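4.2 What people told us about the names of shapes

I should say up front that this was the part of the project I was least prepared for. We set out to study how people in the two towns talk about everyday objects when they don't have a ready word for them, and I assumed the naming task would be the boring bit and the interviews would be the fun bit. It went the other way around. The interviews were fine (people were generous, and the coffee in Toltico is excellent), but the naming task gave us 682 usable answers, and I have been living with them ever since.

As described in Section 3, each speaker got a set of cards and one instruction: tell a friend on the phone what this is so the friend could pick it out of a pile. We ran it in Toltico first and then in Pichon the following June. After we threw out answers where the recording failed or the speaker just said "no idea," Pichon was left with the smaller share, and 484 of the 682 came from Toltico. That imbalance bothers me more than it bothers my reviewers, so I report the towns separately wherever I can.

The first thing to notice is how rarely people reached for geometry. Words like "sphere," "cone" and "cylinder" are known to everybody we talked to, and they came up in the warm-up chat without any trouble. Once the cards were out, those words mostly disappeared. Speakers went straight to food, tools, body parts and furniture. A shape was a pear, or a doorknob, or "my aunt's nose from the side," which I did not know how to code and finally put under body parts, kinship.

The second thing is that the towns really do differ, and it took me a while to believe it. Toltico speakers like to pick one object and stick with it, even when the match is bad. They will say "a bell" and then spend three more sentences repairing the bell - a bell with no opening, a bell somebody sat on, a bell lying down. Pichon speakers tend to build the thing out of pieces. They start at the top or the bottom and work their way along, joining parts with "and then" or "coming out of that." I ended up calling these the patch style and the stack style, because the labels in the older literature are long and I kept mixing them up.

Neither style is better, by the way. An early reader of this paper took "patch" as an insult to Toltico, where I happen to have cousins. The patch style gets a listener into the right neighborhood fast. The stack style is slow, but it holds up well when two items in the pile are close relatives. We have a follow-up planned with real listeners on the other end of a real phone, and until that is done I don't want to claim more than that.

Age matters less than I expected. I had a whole paragraph drafted about older speakers using more farm words, and then the coding came back and the paragraph had to go. What does seem to matter is trade. People who work with their hands used handles, stems, grips and necks all the time, as if every shape were waiting to be picked up. We only had 10 speakers in that group, so please read this as a hunch.

A quick word on the coding. We did it in Vivunis, which handles overlapping labels nicely but insists on a score from 0 to 100 for how sure you are about each one. I found that maddening for the first week and useful after that. Anything the two coders scored far apart went into a separate file, and we talked those through out loud. Most of the disagreements were about the same kind of form: round and wide at one end, narrowing to a neck, and with no obvious everyday owner. Figure 6 gives the general idea. 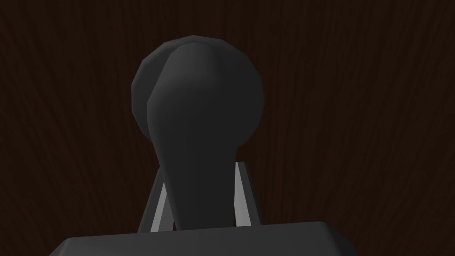
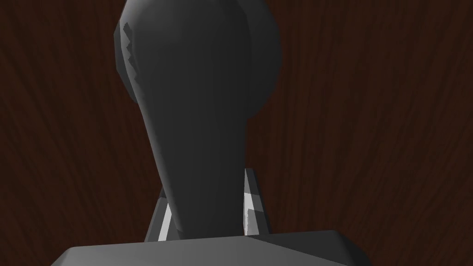

Figure 6. Dark gray forms with a rounded upper part and a narrower neck. Source: Nirnance image collection, computer renderings.

Forms in this family are where the patch and stack styles pull furthest apart. A patch speaker has a lot of candidates to choose from (bulb, bowling pin, pestle, gourd), and the choice steers everything that comes after it. If you open with "bulb," you are soon talking about glass and light, and you have to back out of that. A stack speaker says something like "a ball, and then it gets skinny," and is done early for once. It was the only family where Pichon answers came out shorter than Toltico ones.

I tried for some time to tie this to a difference in grammar between the towns, since Pichon speakers also chain their clauses more in ordinary storytelling. The link is tempting and I can't show it with these data. The interviews weren't designed for it, and the stories we have are mostly about weather and in-laws. Section 5 goes back to those recordings with a narrower question, namely where speakers pause when they are hunting for a word.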